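I bought the Lekico hardwax oil in August, the small tin of 200 ml, to finish the wooden worktop in our kitchen in Olton. Before this I have always used linseed oil, as my father did, so I was a little suspicious of the price.

**Applying it.** The oil is thin and goes on easily with a cotton cloth. You must work in small areas and wipe off what the wood does not drink within 15 minutes, otherwise it becomes sticky and you will be rubbing for a long time. I made this mistake near the sink. The smell is not strong, but my wife kept the window open until the evening.

**Sanding before.** The instructions on the tin are too short. They say only "sand smooth". I went to 100 grit first and the surface looked dull and drank too much oil. My neighbour Doğukan Şimşekoğlu, who fits kitchens, told me to go up to 180 and then vacuum twice, and the second half of the worktop is much better. If I did it again I would do the whole piece his way from the start.

**Colour.** I chose "natural". On oak it makes a warm tone, slightly more yellow than I expected. There is also a "raw" version, with some white in it, which I have not tried. For a light wood I would test it first on a piece you do not need.

**After 2 months.** Water stays in drops on the top, and a cup of tea left overnight made no ring. Turmeric did leave a mark, which is still there. A hot pan I have not dared to put.

The shop in Hisbridge sells it cheaper than the one on Cowie Street, but the lid of my tin was bent and it does not close well now. I give it four stars from five, and the missing star is for the instructions. 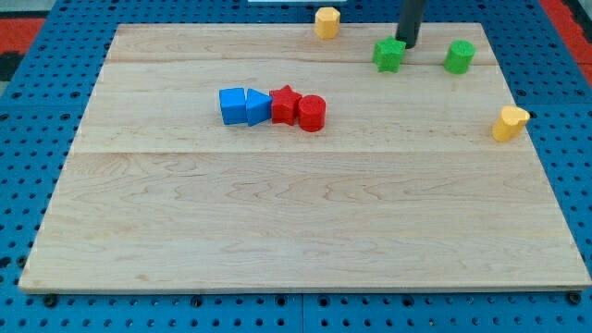
One more thing about joints, as I was asked in the comments. Oil does not fill them. If your top is made from planks, wipe along each joint with a dry corner of the cloth, or a shiny line of oil will stay there. Pale boards with a soft wavy grain, like the one under the coloured blocks, have joints so faint that it is easy to forget them, so look from the side with a lamp before you put the cloth away.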